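Handout 4, for the course "Working Materials and Their Surfaces." Please read before the May session and bring a pencil, we will mark the text together.

## Friction, and what it costs

In the last handout we treated friction as one number. You take the load that presses two surfaces together, you multiply by a coefficient, and you get the force that resists sliding. For wood on wood or steel on steel this is good enough for many calculations. Rubber is different, and today we look at why.

**Two sources of grip.** When rubber is pressed on a hard surface, two things happen. First, the rubber comes very close to the surface and sticks to it a little in many tiny places (adhesion). Second, the rubber is pushed into the small hills and valleys of the surface and must change its shape when it slides (hysteresis). On smooth and clean glass, the first part is the larger one. On rough stone, the second part becomes important.

**The load.** With rubber, if you double the load, the friction does not quite double. The real contact area grows more slowly than the load. So the coefficient is smaller when the load is high, and a table that gives only one value for rubber should be read with care.
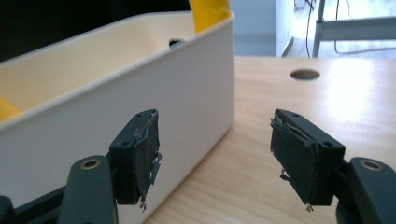
*Notes by Nkechi Balogun - Materials Evening Course, Plernberg*

## How rubber wears

Wear is the loss of material from a surface in use. I ask you to learn three names for it.

*Abrasive wear* comes from sharp points on the other surface. They cut into the rubber and leave fine scratches, usually in the direction of sliding.

*Fatigue wear* comes from blunt points. They do not cut, but they press and stretch the same place again and again, until small cracks open and join under the surface.

*Tearing* happens when an edge is pulled harder than the material can bear. A small cut at the edge is enough to start it, and then the strip becomes longer with each pull. Frayed edges and hanging flaps are the usual signs. Students often write "abrasion" for everything, so please look at the edges first and at the flat part second.

In practice you will often find more than one kind on the same part.

## Worked problem

A rubber block is pressed on a flat plate with a load of 100 N. The force needed to keep it sliding slowly is 52 N.

Coefficient of friction = 52 / 100 = 0.52

Now the load is raised to 200 N, and the sliding force is measured again. Before you continue, write down if you expect 104 N, more, or less. (Look again at the paragraph about the load.)

## Hardness

The Shore A scale goes from 0 to 100. A pencil eraser is soft, a shoe heel is harder. Softer rubber often grips better on a dry and clean surface, but it may wear faster. This is only a tendency - the fillers and the curing also matter a lot, and two rubbers with the same hardness can wear very differently.

## For next time

1. Find a worn rubber object at home: a shoe sole, a jar opener, the foot of a chair.
2. Draw the worn area and name the kind of wear.
3. Read pages 136 and 137 in the reader. The second table on page 137 has the units missing, they should be newtons.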